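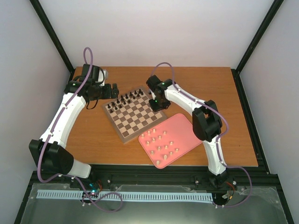

4. Trailer Release Timing and Opening Attendance

4.1 Material

The sample consists of 3,316 theatrical screenings of feature films shown at the Amstead and Volier cinema chains. Both chains record the number of tickets sold for each screening and the list of trailers shown before it. Films that opened on a single screen were left out, as were re-releases and filmed concerts. Where a film was released in two language versions, the versions were treated as separate titles, because their trailers were cut and scheduled separately.

Trailer dates were taken from the distributors' own announcements. When a short teaser came before the full trailer, the date of the full trailer was used. Music launches, press events and song clips were coded as separate variables and are discussed in Section 5. The distributor Lightfoot did not announce dates for its January titles; these were dated from the first recorded cinema showing and marked in the data set.

4.2 Measures

The main outcome is opening attendance, defined as tickets sold over the first three days divided by seats offered over the same period. The ratio was preferred to gross revenue. Ticket prices differ between the two chains, and Volier applies a surcharge to evening showings that cannot be separated out in the older records.

Lead time is the number of weeks between the full trailer and the opening. It ranges from 2 to 40 weeks. The distribution is skewed to the right, with a long tail made up mainly of large-budget titles whose openings were moved after the trailer had been released. Lead time was therefore entered in logarithmic form. A second model used the announced opening date at the time of the trailer in place of the actual one. The sign of the coefficient did not change.

Exposure is the share of a chain's screenings in which the trailer was shown during the lead period. It does not include online views. View counts supplied by distributors were examined and set aside, as paid and unpaid views were reported together.

4.3 Results

Figure 4 plots opening attendance against lead time for the two chains. Attendance rises with lead time at the short end and then levels off. Titles with a lead time below five weeks opened to fewer filled seats than the rest of the sample, after controls for genre, number of screens and holiday openings. Beyond that point the slope is small and its confidence interval includes zero.

Exposure has a clearer effect. The coefficient is positive in both chains and larger at Amstead, where trailers are matched to the genre of the main feature. At Volier, trailers are assigned by a fixed weekly rotation — a comedy trailer may run before a horror film — and the estimate is less precise. Adding the presence of a lead actor with a recent hit reduces the exposure coefficient but does not remove it.

Figure 4. Opening attendance (share of seats filled) by lead time in weeks, log scale. Solid line: Amstead. Dashed line: Volier. Shaded bands show 95 percent confidence intervals.

4.4 Robustness

The models were run again without the Lightfoot titles and without films whose opening date had moved. Neither step altered the direction of the results. Sequels were more sensitive. With sequels removed, the effect of lead time at the short end became weaker, which suggests that part of it reflects audience familiarity with the series. The present data do not allow the two to be separated.

Contact: Ellgate Papers in Film and Audience Research, editorial office | © 2024 Ellgate | Back to top

This site uses cookies to remember your reading settings. Accept | Manage cookies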